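Haltwood Sheer Panels: Care and Hanging Guide
Section 6: Folding, Storing and Rehanging Light Fabric

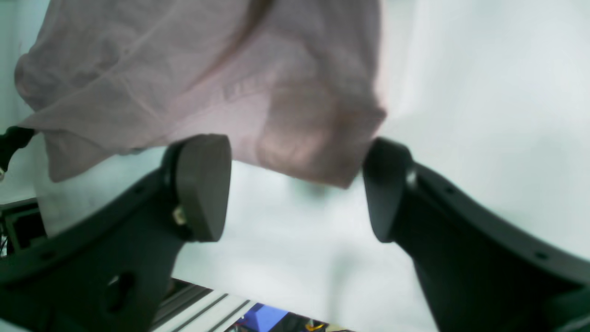
Text by the Van Beek care desk

Thin cloth is a pleasure to work with once you get the feel of it. It catches the light, it moves with the slightest draft, and it shows every crease you put into it. Pale pink is one of our favorite colors for this, because the shade deepens so nicely wherever the fabric doubles over itself. This section covers taking a panel down, folding it, putting it away for a season and getting it back up looking fresh.

The steps are written for the Haltwood sheer panel, but they work just as well for a light scarf, a table runner or any thin cloth you're fond of.

Before you start

Clear a flat surface at least as wide as the panel. A bed with a smooth cover is ideal, and a clean dining table is fine too. Wash and dry your hands, take off rings and bracelets, and check your fingernails for rough spots. If you used hand cream this morning, wash twice!

You will need:
The panel
A sheet of acid-free tissue
The Pudeo storage sleeve that came in the box
A soft clothes brush

6.1 Taking the panel down

1. Slide the panel to the middle of the rod so that it hangs in loose folds.
2. Support the cloth from underneath with your forearm.
3. Unhook one end of the rod and lower it slowly.
4. Ease the cloth off the rod a little at a time. Let it gather over your arm as it comes.
5. Carry the panel to your flat surface and lay it down in one go.

CAUTION: Never pull a sheer panel down by its lower corner. The corner takes all the strain, and a stretched corner will dip below the rest of the hem for good.

6.2 Brushing and checking

1. Spread the panel out with your palms, working from the center toward the edges.
2. Brush lightly in one direction, top to bottom.
3. Lift the cloth toward a window and look through it. Pulled threads and small marks show up beautifully against bright light.
4. Treat any marks before you fold. Section 4 has the full stain chart.

Note: Look twice at places where the cloth is bunched. Layers of thin fabric look darker than a single layer, and it's easy to mistake that for a stain. Open the fold and check again.

6.3 Folding

This is the fun part, and it goes quickly after the first try.

1. Pick up the two top corners, holding each between thumb and finger with a light, even grip.
2. Bring the corners together and let the rest of the panel hang for a moment. The weight of the cloth will take out many of the small wrinkles for you.
3. Lay the doubled panel down and smooth it with the back of your hand.
4. Place the tissue across the middle.
5. Fold the bottom third up over the tissue, then the top third down over that.
6. Turn the packet over and slide it into the Pudeo sleeve with the folded edge going in first.

Tip: If the cloth keeps slipping away from you in step 1, pinch a slightly larger gather at each corner. Two layers are much easier to hold than one, and the grip can stay gentle.

CAUTION: Do not press the folds flat with an iron or a heavy book. A soft fold relaxes within an evening. A pressed one may need a full wash to remove.

6.4 Storing

Keep the sleeve flat on a shelf, out of direct sun, with nothing heavy on top. Panels put away in May can stay folded until fall, though we like to open them once partway through the summer and refold along new lines. Cedar blocks are fine on the same shelf as long as they don't touch the fabric.

The Groken drawer tray, order number 438, holds the sleeve perfectly and keeps it from sliding around.

6.5 Rehanging

1. Hang the panel and leave it overnight. Many creases will drop out without any help from you.
2. In the morning, steam what's left from the back of the cloth, keeping the steamer a hand's width away.
3. Run your fingers down each fold to set how the panel drapes.
4. Step back to the far side of the room and look at the hem. Adjust the gathers at the top until it hangs the way you like.

Note: Long diagonal creases usually come from an uneven fold. Take the panel down, give it a gentle shake and hang it again before you reach for the steamer.

Continue to Section 7 for rod fittings and spare parts.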